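Why Schools Should Keep the Ink Bottle

In 2022, the district supply office at Morkent removed bottled ink from the list of materials that elementary and middle schools may order. The stated grounds were stains, breakage and a lack of demand. The decision drew little comment at the time. It deserves more.

Much of the worry about ink is inherited. Older inks were made with iron salts and oak galls, and they could eat through paper over the years. Washable school inks are a different product, mostly water and dye. Parents who wrote to the district asked whether a blue fingertip was a danger to a child. It is a fair question, and the label on the bottle is the right place to begin answering it. A ban teaches students only that the subject is closed.

Ink also offers a good first lesson in chemistry. A dot of black ink on a strip of coffee filter, with its lower edge in water, will separate into several colors within minutes. Rainer Kuhlmann, who taught the unit at Morkent for many years, had students compare 2 brands and write down what they found. The supplies for a class of 40 cost less than a single replacement tablet charger.

Marisol Cabrera has argued on behalf of the supply office that markers serve the same purpose. For the color experiment, they do. They do not let a student mix a solution, weaken it by stages and watch a line of writing fade on the page – work that calls for a liquid and some care in handling it.

The office will review its list again in November. Ink should be restored for science classes, with trays and aprons ordered alongside it.

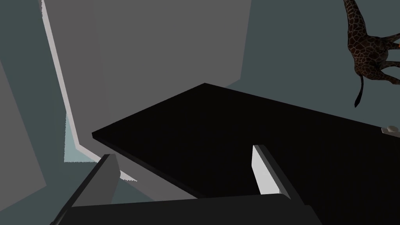
Schools that wish to keep it out of regular writing lessons should remain free to do so, and the revised list can say as much in one sentence.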